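May, late, back home and too wound up to sleep

Finally got to the open day at Zevton! Anca Vasiliu met us at the door at 2 and she talked the whole way up the stairs, which suited me fine because I had a page of questions. There were 14 of us, more than she'd planned for, so we went around in two groups.

First came the Durkis arm, sorting bottle caps behind glass. Fast, very loud, and I could have watched it all afternoon. Then Dinu, the little cart that brings parts to the benches (it stopped for my shoe, good cart).

But the folding room was my favorite. You take a gripper in each hand, squeeze the trigger, and work the cloth with those black fingers in place of your own.

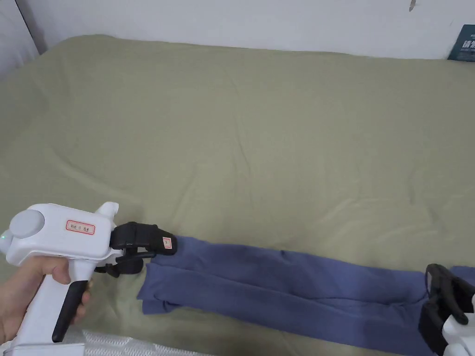 I got four tries, and my first fold looked like a burrito. Anca says the trick is to go slow at the corners and keep both hands level. By the last one I had a nearly straight edge and was ridiculously proud of it. My wrists are sore now.

Must write and ask her about the Idudent evening course. Also left my umbrella there.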